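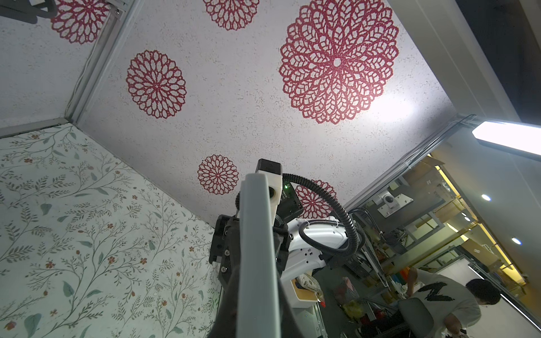
Palma, the sketch comedy series for younger viewers that ended its original run after four seasons, will return with a fifth, its producers confirmed on Wednesday, January 21, 2026. The order is for 16 episodes of half an hour each, two more than any previous season received.

Production company Clanomance will again make the series. Writing began in December, and studio recording is scheduled for late spring in a single block. Location material will be recorded separately by a second unit.

Ivana Toledo, who was script editor on the third and fourth seasons, takes over as head writer from Cristóbal Ocampo. Ocampo remains attached as executive producer and will contribute song lyrics, but will not run the writers' room. Four of the six principal performers have signed contracts. Discussions with the other two are continuing, and the company did not say which two they were.

The format is unchanged in outline. Each episode will carry a run of short sketches set in the fictional port town of the title, linked by a town crier character, and will close with one original song. The crier was played in earlier seasons by Huia Brunton, who is among the four confirmed.
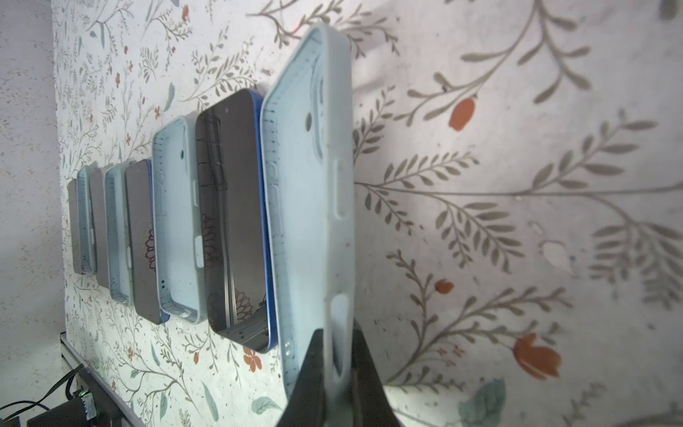 The main technical change concerns the music. Songs in the first four seasons were performed to a prerecorded backing track, with vocals added afterward in a dubbing session. For the new season the vocals will be recorded live on the studio floor, with a five-piece band in an adjoining room. Composer Nour Shboul said the method had been tested on one number from the second season and would be used for all 16 closing songs.

"The old way gave us clean sound, but the performers had to match a reading they had given weeks earlier," Shboul said. "If a line gets a different timing on the day, the music should be able to follow it."

Recording will take place in front of an audience for the first time. The studio seats 215, and the company plans to admit an audience for the sketches only - songs will be recorded on closed days. Tickets will be free and allocated by ballot, with a share held back for school groups. The application page is not yet open.

The existing episodes are also being prepared for rerelease. The first season was finished in 720-line video and will be rebuilt from the camera originals where these survive. Clanomance said its archive holds 2429 separate clips from that season, not all of them labeled, and that cataloging should be finished before the new episodes are recorded. Later seasons need only minor correction.

Toledo has added three writers to the team, among them Joelle Zoubi, whose radio serial Dudis ended last year. 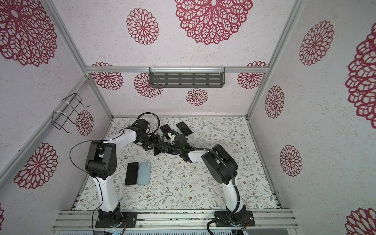 Zoubi will write the season's one continuing story, a dispute over the town clock that runs through the second half of the season. Earlier seasons had no plot carried from one episode to the next.

A stage version, announced during the fourth season under the title Palma Ahoy, is no longer in development. A soundtrack release covering the first two seasons is still planned, but has no date. The broadcast slot for the new season has not been set.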